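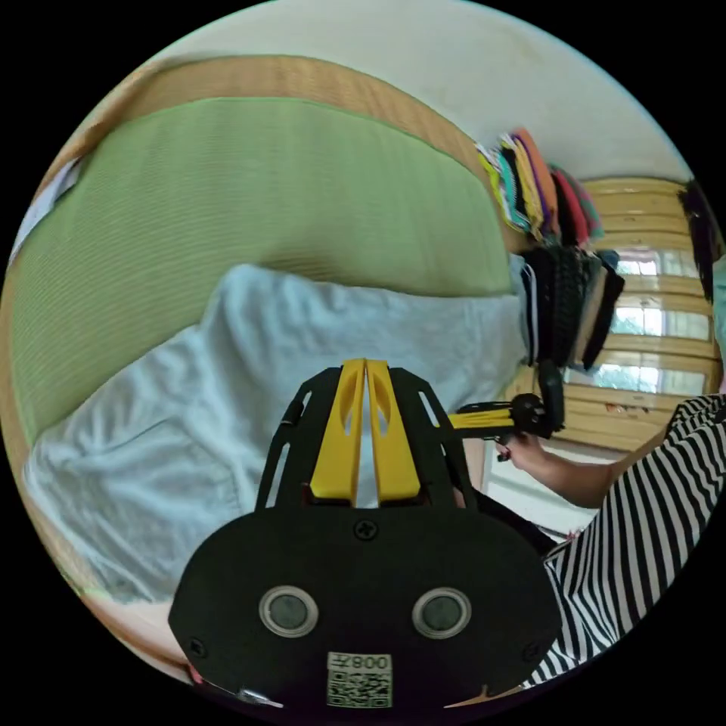 Abb. 2: Hellblaues Tuch auf grüner, gerippter Matte mit hellbraunem, gewebtem Rand.

3.2 Schlafunterlagen und Bettwäsche im Haushaltsinventar

Die Auswertung der Haushaltsinventare aus Tanunel und Nindton zeigt, dass Schlafunterlagen in der bisherigen Forschung zur häuslichen Textilnutzung unzureichend berücksichtigt worden sind. Während Oberbekleidung und Vorhangstoffe in den Erhebungsbögen in der Regel nach Faserart, Herkunft und Anschaffungsjahr aufgeschlüsselt werden, erscheinen Matten, Überwürfe und Decktücher häufig unter der Sammelposition »Sonstiges«. Probert und Adeyemi haben bereits darauf hingewiesen, dass diese Zuordnung den tatsächlichen Gebrauchswert der betreffenden Gegenstände verdeckt. Die vorliegende Untersuchung führt sie deshalb als eigene Kategorie.

Als Schlafunterlage gilt im Folgenden jede flächige, bewegliche Auflage, die unmittelbar auf einem Bett, einer Liege oder einem Podest verwendet wird und nicht fest mit dem Möbel verbunden ist. Matten mit eingefasstem Rand werden von solchen ohne Einfassung unterschieden. Auf der Unterlage liegende Tücher (vgl. Abb. 2) wurden gesondert erfasst, auch wenn die Befragten beides als Einheit bezeichneten. Diese Trennung erwies sich bei der Kodierung als notwendig, da Unterlage und Tuch in der Mehrzahl der Haushalte unterschiedlichen Pflege- und Ersatzzyklen unterliegen.

Die Befragung wurde im Juni in 13 Haushalten durchgeführt. Acht davon befanden sich in Tanunel, die übrigen in Nindton. Die Gespräche folgten einem Leitfaden, den Ffion Pumphrey für eine frühere Teilstudie in Ivine entwickelt hatte und der um Fragen zur Aufbewahrung und Weitergabe von Textilien ergänzt wurde. Die Kodierung erfolgte unabhängig durch zwei Personen; abweichende Zuordnungen wurden gemeinsam mit Emlyn Sayce geprüft.

Hinsichtlich der Nutzungsdauer ergibt sich ein deutlicher Unterschied zwischen den beiden Orten. In Tanunel wird die Matte überwiegend als langlebiges Gut verstanden, das bei einem Umzug mitgenommen und innerhalb der Familie weitergegeben wird. Schäden an der Einfassung führen dort selten zur Aussonderung; sieben der befragten Haushalte gaben an, den Rand mindestens einmal ausgebessert oder erneuert zu haben. In Nindton hingegen wird die Unterlage meist vollständig ersetzt, sobald sich die Kante löst. Die Befragten begründeten dies mit dem geringen Anschaffungspreis und dem Fehlen örtlicher Reparaturangebote.

Für die Decktücher lässt sich ein vergleichbares Gefälle nicht feststellen. Sie werden an beiden Orten häufig gewechselt, im Sommer auch als alleinige Zudecke verwendet und nach dem Ende ihrer ursprünglichen Nutzung zu Putz- oder Verpackungsmaterial umgewidmet. Die Farbwahl folgt nach Auskunft der Befragten keinem festen Schema. Lediglich in den älteren Haushalten wurde eine Vorliebe für helle Töne geäußert, die mit der leichteren Erkennbarkeit von Flecken begründet wurde.

Watkins hat vorgeschlagen, die Weitergabe von Schlafunterlagen als Indikator für die Stabilität von Haushaltsgrenzen heranzuziehen. Die hier erhobenen Daten stützen diesen Vorschlag nur eingeschränkt. Zwar korrespondiert die Weitergabe in Tanunel mit einer längeren Wohndauer, doch wurden dort auch Matten dokumentiert, die zwischen nicht verwandten Nachbarn den Besitzer gewechselt hatten. Eine Gleichsetzung von textiler und familiärer Kontinuität erscheint daher verfrüht. Die Aussagen zur Herkunft der Stücke beruhen zudem ausschließlich auf mündlichen Angaben und konnten nicht anhand von Kaufbelegen überprüft werden.

Die Inventarbögen wurden im Oktober 2023 abschließend bereinigt. Auf ihrer Grundlage behandelt Abschnitt 3.3 die Aufbewahrung der nicht in Gebrauch befindlichen Bettwäsche.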